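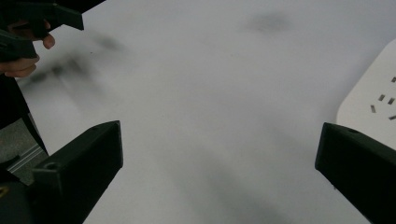

According to one reader of our club page, a student who spends an evening with two hand-held grippers and a desk lamp has learned nothing about robotics. The reader wrote this to us in November, in a polite letter, and said that a robotics club should have robots in the middle of it, and that students should write code until late at night. I have thought about this letter for a long time. I do not agree with it, but I think it deserves a serious answer.

I came to this country to teach, and in my old school we also had a club. We built small cars that followed a line on the floor. The students loved the competition day, and I did too. But I remember that most of the work was done by 2 students in each team, the ones who already could program. The others painted the body of the car. They were in the club the whole year and went home knowing how to paint.

In the Maltwood club we now do our main project in another way. Each student learns to perform a task by hand with the grippers, and the recordings become the lessons for a learning program, which we call Hulora. Everybody must do the task. The strong programmers must do it too, and some of them are quite bad at it in the first weeks.

What does a student learn from this? First, that the hand knows many things which the head does not. When I ask the group to write down how to grasp a thing and turn it, the usual answer is three lines long. Then they try it with two flat fingers in place of five soft ones, and the three lines are not enough.

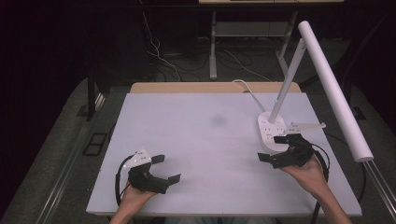
They must decide which side to come from, and what the other hand should do in the meantime. They must decide when to be slow. After such an evening their written instructions are a full page, with corrections in the margin, and I consider this page better homework than most programs I have graded.

The second thing is honesty about data. Our plan for the year asks for 1000 recordings. A student who has made 20 of them understands very well why a careless one is harmful, for the reason that she was tired and made a careless one herself. She will later read a big claim about some machine and will ask who made the recordings and how. I could give a lecture on this subject, and I have given it, and I saw the faces.

I should admit the weak side. The work is repetitive. It can become a kind of factory, where young people produce data and the interesting part is kept for the adults. I have seen a project plan, from the Oltska competition, in which the students only recorded and never saw the result. I would not send my own child there. In our club the person who records in the first half of the evening must sit with the training results in the second half, and she has the right to delete her own recordings when she finds them poor. In one month we deleted 57. I was not happy with the schedule after that, but I was happy with the group.

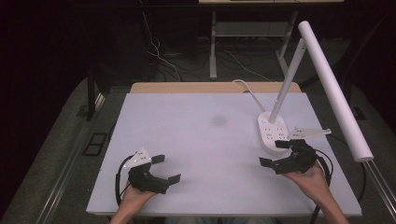 Imai wrote to me after reading a draft of this essay that the deleting is fine, but a club has only so many evenings, and that students who never fix a broken motor will be afraid of machines later. I take this seriously. Perhaps one evening in four should go to screwdrivers, and I will propose it for the spring.

Still, I would keep the order as it is. Let them first do the work with their own hands and see how difficult a simple movement is. The motors can come after, and the students will then have better questions to ask about them.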